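Keeping a Radiator Happy All Winter

I love an old radiator! Ours at the Burnine place is older than my grandmother, and it still heats the whole front room once it's been looked after a little. August is a great time to do it, while the system is off and the metal is cool.

Start with dust. It packs in between the fins and holds the heat back, so hang a damp towel behind the radiator and blow the dust onto it with a hair dryer on the cool setting. (You will be amazed at what comes out.) A long bottle brush gets the rest.

Next, bleed it. Hold a rag under the valve, turn the key a quarter turn, and wait for the hiss to stop. When water dribbles out steadily, close it up. Do the downstairs rooms first, then go up.

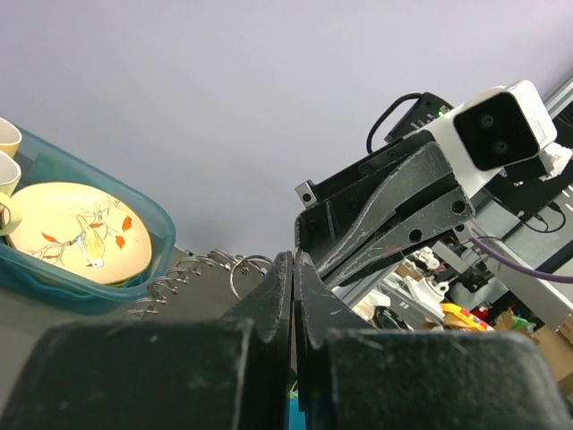 Check the boiler pressure once you've finished, as bleeding usually drops it a bit, and top it up to whatever your manual says. My neighbor Josée Robichaud keeps her bleed key on a hook by the boiler, and I've copied her. Mine used to vanish every single year!

Last job: pull the couch forward so the warm air can get out into the room.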